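Handheld gripper recording: rules and good practice

From the Warraich open handbook of workshop robotics
Last revised 18 June 2025

Handheld gripper recording is a way of teaching robot arms by having a person do the job with a pair of grippers in their own hands. The person picks things up, packs them, folds them or moves them across a table, and the motion gets saved for a robot to learn from later. I've been editing this entry for a while now, and most of what I know comes from running sessions and from reading the three sets of house rules that people in my corner of the field pass around: the Drandier sheet, the Burkonitz code and the much longer Bovodeo guide. They agree on more than they'd like to admit!

I write in the first person because the handbook allows it and because a lot of this is judgment. Where a rule is written down somewhere I say so, and where it's only my habit I say that too.

Where the rules come from

There is plenty of formal safety writing on powered robot arms: fences, stop buttons, speed limits and so on. Very little of it was written with a person holding the tool in mind. A handheld gripper doesn't swing at anybody by itself, so the big worries move elsewhere — sore wrists, pinched fingers, bystanders who end up in a recording without being asked, and piles of data that turn out useless because somebody bumped a setting after lunch.

The Drandier sheet came first and fits on two pages. It's mostly about the body: how long to hold a gripper, how high the table should be, when to swap people. The Burkonitz code took those two pages and added a part on consent and privacy. Bovodeo went the other way and wrote 91 numbered rules, 22 of which deal with markers alone. I've read all of them (twice, on a train) and I'd say a new group can start with the Drandier sheet and borrow from the others as trouble comes up.

Terms

A demonstration, or demo, is one go at a task from the starting layout to the finished one. A session is a run of demos by the same person at the same table. A reset is putting everything back so the next demo can begin, and a layout is the arrangement of things on the table at that moment. Markers are the black-and-white square patterns fixed to the grippers, which let software work out where each gripper is and which way it's turned.

People mix up demo and session all the time, me included. Bovodeo wants the two words printed on the log sheet so that the person filling it in sees them side by side, and I've come around to that.

The table and what goes on it

Burkonitz asks for a steady table with clear room along the edge where the person stands. I like a plain top with a bit of warmth to the color, and I stay away from glass and anything glossy. Chairs can stay nearby, pushed back far enough that an elbow won't catch one.

Objects are where the guides part ways. Drandier says to keep them few and soft for new people. Bovodeo wants a mix in every layout: something floppy, something stiff, something with an awkward outline. I'm with Bovodeo here. A little spray of artificial flowers is a wonderful test because there are so many wrong places to grab it, and a small plush toy forgives almost anything. Boxes should be open at the start unless opening them is part of the task.

Sharp things get a rule of their own in all three. Scissors are allowed, closed if you can manage it, and they go into or come out of a container by the handles. Knives and loose blades are out. If a pair of scissors slips, let it fall and start a new demo — please don't grab for it with a gripper or, worse, a foot.

Starting position

Every demo should begin the same way: both grippers up at the near edge of the table, jaws open, nothing touched yet. Hold still for a slow breath and then go. That pause gives whoever trims the recording a clean place to cut, and it gives the software a calm look at both sets of markers.

The Bovodeo guide also wants the marker faces wiped before each session and checked for lifted corners. Sleeves should be kept off them. Bracelets and watches are fine by Burkonitz if they fit closely and can't reach the jaws; Drandier leaves it to the person in charge of the room. I let people keep a thin one on.

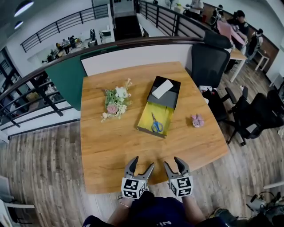 Other people in the room

Recording often goes on in shared space, with other benches in use and folks walking past. Burkonitz is strict about this and I think rightly so. A notice goes up at each way in, anyone who might show up in a recording is told what it's for, and anyone can ask to have their part taken out. Faces in the background get blurred before the files leave the building.

Stairs and railings need a thought as well. Nobody holding two grippers should be walking on steps, and tables near a drop should have nothing small enough to roll through the rails.

Breaks, logs and counting

The Drandier sheet calls for a rest whenever the grip starts to feel heavy, and it puts that decision with the person holding the tools. I add a swap between layouts. For totals, Bovodeo suggests a first batch of 500 demos before anyone tries training on them. Our own first batch at Warraich ran to 2,272, and that was too many to collect before checking — a marker had been mounted the wrong way up for a good part of it, and we had to sort through the lot by hand.

So check early. Play back the first few demos of each session, write the layout number on the log, and note every drop or fumble, including the ones where the person recovered nicely. Failed demos are kept in a separate folder under all three sets of rules. Drandier used to say delete them, but the June revision changed that.

Open points

The guides still don't agree on left-handed sessions, on whether talking is allowed during a demo, or on how often the jaws should be checked for wear. I check mine at the start of each session and again after anything hard gets dropped. If your group has written rules on any of these, the talk page for this entry is the place to add them.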